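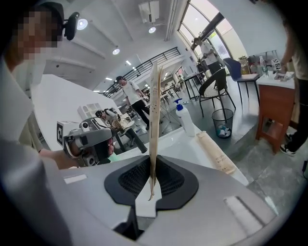 Wednesday on the main floor, with the mezzanine railing behind.

THE SORTING TABLES: A PROGRESS REPORT, OF A KIND

When we took over the ground floor of the old Skurnach building, the plan was to have every small object in the place sorted by the end of January. A very good plan, drawn up by people who had not yet opened the boxes. We have since opened the boxes.

The inventory that came with the handover lists 2435 items. It is a confident document, typed, with a column for "condition" in which every entry reads "fair." Under this heading we have so far met a bag of curtain rings, most of a chess set and a biscuit tin full of keys. The keys fit nothing. I have tried them on my own front door, in case.

Work goes on all the same. The curved white table has become the place where things are decided, mostly on account of its size. A small tray with compartments lives on it, and anything that fits in a compartment goes in one. The trouble starts with anything that doesn't. For those we have baskets, and the baskets have opinions attached to them. The round woven sort is the most popular, being easy to carry and looking much better than what we put in it. Last week two people wanted the same one at the same moment, and were very polite about it for a very long time.

Paper packaging deserves a paragraph to itself. The previous tenants wrapped everything. They wrapped cups, they wrapped saucers, and they wrapped a roll of wrapping paper. We now have a great deal of beige paper, folded, curled and speckled, and a split in the ranks over whether to flatten it or let it be. Volkan Duman is a flattener. He would like it known that flattened strips take up one shelf, and that curled ones will take up your whole life. The other side says the strips curl right back up when he goes to lunch. I have watched this happen and will not be giving evidence.

A few matters of housekeeping.

The tables at the far end, the ones with black legs, are for finished work only. Finished means sorted, labeled and entered in the list. A coffee cup is none of these.

If you are sent up to the mezzanine for something, please bring down the thing you were sent for. We have 14 lampshades on the main floor that came down in place of something else.

Labels are in the drawer under the sink. They are the Punness kind, which stick to everything except the object you are labeling. Press hard and count to 8.

As for the numbers, 174 items were entered in the list this month. Anyone good at division can work out when we will be done, and is asked to keep it to themselves until after the open house. Someone has already chalked a year on the back of the storeroom door. I thought it was part of the building's history until I did the sum.

The Işık café across the street has agreed to feed us on sorting days at a discount, provided we stop asking whether they want any lampshades. They have taken two. Lunch is at one, and the soup runs out before the flatteners get there.

Next up are the crates marked VULEX, which the inventory describes as "sundries, fair." Bring gloves.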